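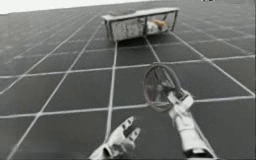 PLILLPORT, 1 September 2021 - Plillport Public Market will reopen its main hall this month after a full replacement of the floor, the market office announced today. The old concrete, which had been patched many times, was taken up in the spring and replaced with large square tiles across the whole trading area. The new tiles are dark charcoal gray with white grout lines between them, the finish traders picked from the samples put out at the market office last winter. The work was carried out by Ochoa Flooring under a contract managed by Marneck Building Services.

The hall has been closed to the public since the spring. During that time most stallholders traded from the parking lot on the north side, and a smaller group moved to the old bus depot on Garnatholm Road. Both temporary sites will close once the hall is open. Stallholders at the depot have been sent separate instructions about moving their equipment back.

The new floor covers 2,000 square yards. It was laid over a fresh base with a slight fall toward the drains, so that water from the fish and flower stalls runs off and does not collect in the aisles. Standing water was the most common subject of complaints to the market office over the past several years. The drains were also replaced, and the covers now sit level with the tile.

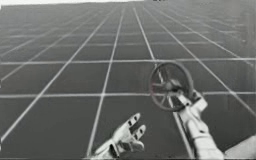 Several stallholders asked during the planning stage whether a tiled floor would be noisy under carts and hand trucks. A fruit seller in the east aisle said the old concrete was bad enough at five in the morning and she would wait to hear the new one with a full load going over it before she made up her mind. The market office has set aside money for rubber wheels and will replace hard wheels on traders' carts free of charge through the end of the year. Traders should bring their carts to the loading door during normal office hours.

The hall will have 160 stalls when it reopens. Stall lines have been redrawn to give a wider center aisle, and some corner stalls are slightly smaller than before. Rents for those stalls have been lowered to match. All other rents stay at the rate set before the closure, and no trader will be charged for the months the hall was shut.

Electrical outlets have been moved from the floor to the posts. This was not part of the first plan, but the contractor found in August that several of the old floor boxes had rusted through. The change added 415 feet of cable and eight working days to the job. The added cost was paid from the repair reserve.

Cleaning will be done each evening after closing with a neutral cleaner. Traders are asked not to use bleach or acid cleaners on the tile or the grout. Stallholders who sell hot food must keep a mat under their fryers and grills. Mats are available from the market office at cost.
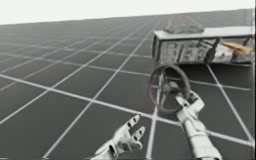
On the question of grip, one longtime customer wrote to the market office that her mother uses a walker and had stopped coming because of the slick patches near the ice counters, and asked if the new surface would be any better. The tile chosen is rated for wet areas, and the market office will add handrails at the two ramps before opening. Seating along the west wall will also be put back.

The office mailed a survey about the work to local households and received 529 replies. The most frequent requests were for better drainage, wider aisles and more places to sit. Requests for longer evening hours will be looked at after the winter season - no change is planned before then.

Traders may begin moving in once they have received a stall letter. Deliveries should use the loading door only, and pallet jacks must stay off the ramps. Questions about stall letters, carts or mats can be taken to the market office during business hours.

By the Plillport Public Market Office

Recent news
Parking lot stalls: last trading days
Garnatholm Road depot to close
How to apply for a day stall
Holiday market applications now open
Summer recycling results

Contact the market office | Copyright 2021 Plillport Public Market | Back to top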